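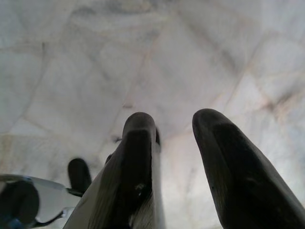 Quick write up of the Ultell open day in Grollcombe before I forget it all. Got there late, parking was a field, 5 dollars, mud. Ultell does tabletops and counters for cafes mostly, and the shop floor tour was the thing to see. Loud. Foam earplugs at the door, take two pairs. Our guide went fast and I missed half of it, but the finish talk was good. White marble look is still what everybody asks for, pale with the thin gray veins, and a bit of pinkish tan down one side like this one is fine by me. Warmer. My wife wants plain white, so we'll see.

Pressing hall next, 14 minutes in line for it. They say 3,000 tops a month go out, most of them to Pacheco, the cafe furniture people. Smelled like hot glue and toast. No touching the samples on the rack, plenty of touching anyway.

Lunch was chili from the Bellness truck, good, ran out of cornbread by one. Then the small tables room, folding stuff, lots of edge colors. I liked the red more than I thought I woud.

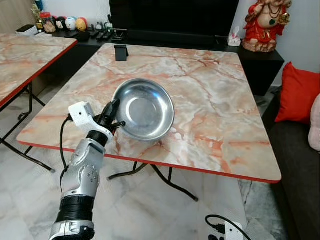 Folding table, pink and white marble pattern, thin red edge. Steel bowl on top.

Skipped the raffle. Seconds sale was out back, cash only, which the flyer did not mention. Next one is in June, bring boots and get there before ten.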